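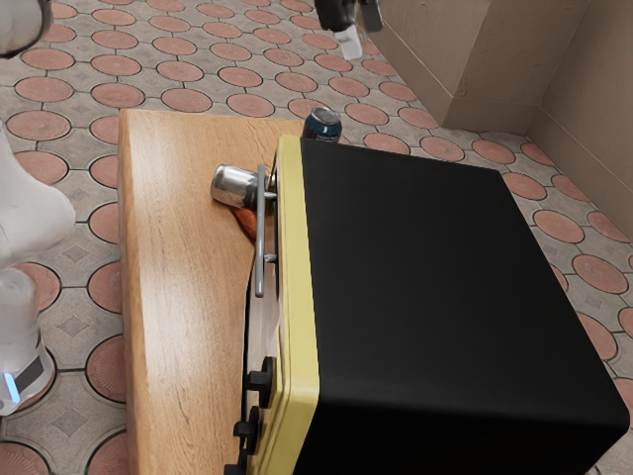 Figure 3. Toaster oven task, simulated kitchen. Black body, yellow front, handle and knobs on the door side. A steel cup and an orange object sit by the handle, a can behind the oven.

4.2 Collecting the demonstrations

All demos for the oven task were gathered in Nyanda, our simulated kitchen, by teleoperation. Three operators (Leclerc, Harms, Bergeron). No scripted motions in this set. Each operator got a practice block first, which was thrown out, then recorded in sessions of 13 episodes with a break after. Longer sessions were tried in March and dropped, people got sloppy near the end and the grasps on the handle showed it.

An episode starts from a random draw. Oven pose on the table, base position of the robot, wall and floor textures, and which small objects get placed. Clutter is allowed close to the door, see Figure 3, where the cup is right next to the upper end of the handle. We kept such draws. Operators were told to clear the way or reach around, their choice, and the choice was not labelled at record time. In hindsight it should of been. McIntyre went back and tagged it by hand for nine object sets only.

The handle is the hard part. Thin bar, small gap to the door, and contact in the simulator is touchy there. With the default friction the fingertips slid off in a lot of otherwise fine episodes. We raised friction on the handle mesh and left everything else alone. Episodes recorded before the change are kept in a seperate split and not used for training below.

Filtering. An episode is dropped if the door never passes the open threshold, if the oven itself gets pushed past the table edge, or if the operator flags it. Flagging was one button on the Ustik controller, too easy to hit by accident, so Frade replayed every flagged episode and restored the ones that looked fine to her. Second rater for a subset, agreement in the appendix.

Actions stored as joint targets plus gripper state. Images from 6 viewpoints, lighting re-rendered after the fact so one recorded motion gives several visual variants. Variants of the same motion always stay on the same side of the train/test split.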